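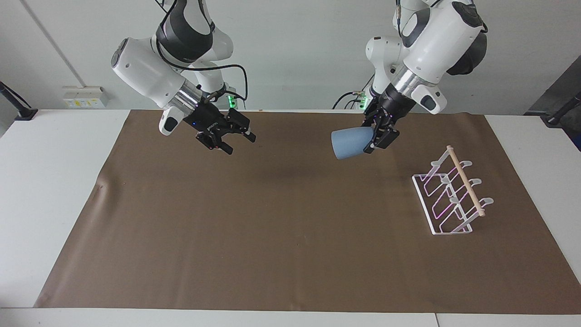

Fokarlow launches table-top dish rack for small kitchens

Nov 20, 2021

Kitchenware maker Fokarlow has added a dish rack to its Dindell range. The rack is meant for homes where there is little or no draining board, and it can be stood on a table, a worktop or a shelf. It goes on sale today through the company's own shop and through independent kitchen shops.

The rack has a flat rectangular base with a row of upright curved supports made of see-through plastic. Notches in the supports hold the rims of plates, bowls and cups. There are no moving parts and nothing to put together.

Elmarie Swanepoel, head of product at Fokarlow, said the work began with letters from customers.

"People wrote to us about washing up in bedsits, in shared flats and in caravans," she said. "They had a sink and a table and not much else. Most of the racks they had tried were made to sit next to a full-size sink. We wanted one that could go on the table at washing-up time and go back in the cupboard afterwards."

Cups were the hardest part of the design. Plates stand up well in almost any rack, but cups with sloping sides tend to lean over and knock against whatever is beside them. The design team, led by Lev Didenko, changed the spacing between the supports several times between May and the end of the summer before settling on the final shape.

"A cup without a handle is an awkward thing to drain," Mr Didenko said. "If you put it flat on its rim, water stays inside. If you lean it too far, it rolls. The notches let it rest at an angle with the rim down and a gap for air underneath."

Before the launch, Fokarlow lent early versions of the rack to 461 households, who used it in place of their own for a month and filled in a short form at the end. The most common request was for a base that was easier to wipe. The corners of the base have been rounded on the inside as a result, and the supports can be cleaned with an ordinary bottle brush. A smaller number of households asked for a cutlery holder. This is not included with the rack, but the company is looking at a clip-on holder for next year.

Marjan Soltani, who shares a flat above a shop with two other people, was one of those who took part. "We have a folding table that does for everything," she said. "I put the rack at one end with some paper under it, and we eat at the other end. With my old wire one I could never get the mugs to stay put."

Fokarlow suggests standing the rack on a mat, a tea towel or a sheet of thick paper when it is used away from the sink. Heavy pans should not be placed in it. The rack can be washed by hand in warm soapy water and should be kept away from hobs and ovens.

A first run of 3,777 racks has been made. Arabzadeh, which looks after deliveries for the company, will send orders to shops from its own warehouse. Shops wishing to stock the rack can order in cartons, and there is no minimum order for those that already carry the Dindell range.

Mitra Kordestani, sales manager at Fokarlow, said 73 shops had placed orders ahead of the launch. "A good many of them are near colleges, and they tell us that students ask for this sort of thing all year, with a rush when term starts," she said. "We would have liked to be ready for September. The changes to the base took longer than planned, and we thought it better to wait."

The rack comes with a guarantee of two years against cracking in normal use. Buyers should keep their receipt. Spare feet for the base will be sold separately.

About Fokarlow

Fokarlow makes racks, trays, bowls and storage for the kitchen. Its ranges are Dindell, for washing up and draining, and Itus, for food storage. The company sells direct to the public and through independent shops.

Press contact

Keyvan Taheri, press office, Fokarlow. Samples can be lent to journalists on request and should be returned within a month. Measurements and a full price list for shops are also available from the press office.

Ends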